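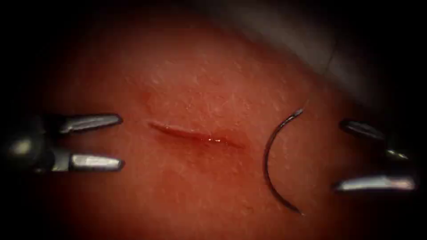

Wundo Passes the Needle, 1,342 Times and Counting

Ridia, the surgical training outfit that has spent most of the year watching people sew up small pads, has finished the first big stretch of recording for Wundo, its suturing project. The collection now stands at 1,342 episodes. Each one starts with a cut in a tissue pad, a curved needle and two instruments, and ends when the person at the console says it has ended, sometimes with a word we won't print.

The idea is simple enough to fit on a mug. A person drives both instruments by hand controls, the system records what the camera sees alongside every movement of the jaws, and a learning model is later asked to produce something similar on its own. Getting a model to copy a surgeon takes a lot of surgeon, though, and surgeons have other places to be. Most sessions are therefore run before clinic hours, starting at 6:30 in the morning, with coffee kept firmly on the other side of the room.

Wundo records the job in short pieces. The first piece is the pickup, and it has eaten more time than anybody budgeted for. A half-circle needle can lie on a pad with its point up, its point down, its back to the cut or its back to the operator, and the jaws have to take it at a useful spot along the curve. Grab it too near the tip and the next step is hopeless. Grab it too near the blunt end and it swivels like a shopping cart wheel. Operators are asked to lay the needle down differently before each run, an instruction that people follow for an hour or so before their hands settle into a favorite. The project now uses a printed sheet of starting positions, and compliance has gone up along with the grumbling.

After the pickup come the handover from one instrument to the other, the bite through the near side of the cut, and the pull. Pickup practice is done with no thread on the needle, which saves a remarkable amount of untangling. Thread comes in for the later pieces, and so does most of the bad language.

Of the 1,342 episodes, 1,206 have been accepted for training. The rest are being kept in a separate folder and will not be thrown away, a decision that took three meetings. One side held that a dropped needle is a bad example and should never be shown to an impressionable model. The other side held that a model which has never seen a dropped needle will have no idea what to do when it drops one, and it will drop one. The second side won, at least for now. Clean recoveries will be labeled as recoveries and used in a later round. Episodes where the operator simply gave up and reached for the reset button will stay where they are.

Labeling is being handled by Tuncer, whose reviewers watch every episode at half speed and mark the moments when the jaws close, open or miss. They report that it is restful work until the handover, at which point everyone in the room leans to the left. Five passes through the guidelines were needed before reviewers agreed on what counts as a grasp. The current wording says that the needle must move with the jaws. Earlier wording said that the needle must be "held," and it started an argument that went on through lunch.

Lighting has also been a sore subject. The pads have some shine to them, the jaws have a great deal more, and in early recordings the brightest thing on screen was often the reflection on the metal. The team tried dulling the instruments with a removable coating, then took it off again after deciding that real instruments are shiny and the model had better get used to it.

The next stretch moves to the Usari site in March, with new operators and a second set of pads cut at steeper angles. The target is 1,917 accepted episodes before any full training run begins. Small trial runs have been made already on the pickup alone. In those, the model approached the needle with great confidence, opened its jaws at the right moment and closed them neatly on nothing at all. Ridia describes this as encouraging.

Clinicians who would like to take a turn at the console can sign up through Ridia's training desk. Slots run 40 minutes, gloves are optional, and previous experience with video games is said to help less than people hope.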